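Unit 9: Task-State Perception for Appliance Manipulation
Instructor: Dulce Ledesma
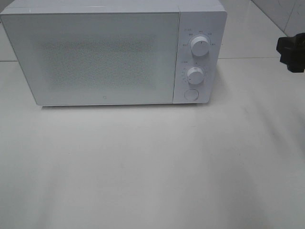 Last unit treated the policy as a fixed controller. In this unit we add a state estimator ahead of it. The estimator outputs a dial angle for each knob and a binary door state, and the planner reads nothing else.

9.1 Dial angle
Fit the angle from the indicator mark. White on white gives weak edges, so normalize contrast within the crop first. Report a confidence value – the planner rejects a low one and requests another view.

9.2 Planning
Preconditions for press(button): door closed, gripper clear of both knobs. The Kunetti planner checks these once per step, before motion is sent.

9.3 Exercise
Use the 822 labeled crops in the Ellunwood set. Train for 3,000 steps with 3 seeds. Submit the angle error for each knob separately. Due in March.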